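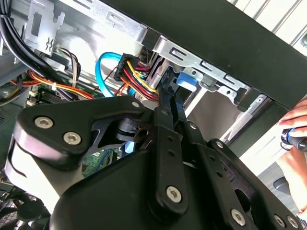

Jul 17, 2018

The law firm of De Luca has begun showing a new television commercial in the Linutwood area, and I have now seen it often enough to offer an assessment. It runs during the early evening news and again after the late movie. Regular readers will know that this blog has followed local legal advertising since the first billboards went up on the Itden road.

The commercial departs from the firm's earlier work in several respects. The previous one, which aired last February, consisted of an attorney at a desk, a shelf of bound reports, and a telephone number that remained on the screen throughout. The new one contains no attorney at all. A woman opens a letter from an insurance company at her kitchen table, reads it, and puts it back in the envelope. The firm's name appears for six seconds at the end, in white letters, without music.

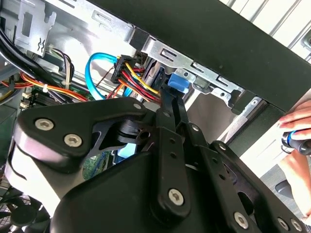 I consider this an improvement. Advertising of this kind has long relied on volume, and viewers in this market have had to endure a good deal of it. The state's rules require that a dramatization be identified as such, and the notice is present, although it is set in type so small that I was obliged to stand up to read it. A larger notice would be advisable.

The production was handled by Grokura, a studio previously known here for furniture store commercials. According to the studio's own newsletter, the final version was chosen from 36 takes, and an extended cut running 192 seconds has been placed on the firm's website. I have watched the extended cut and do not recommend it. The additional material concerns the delivery of the letter and adds little to the case being made.

One question remains open. The commercial does not state what kind of cases the firm wishes to receive. The letter suggests denied claims, yet the website gives equal space to wills and boundary disputes. I have written to the firm on this point and will publish any reply in full.

Comments on this post will remain open until the end of the month.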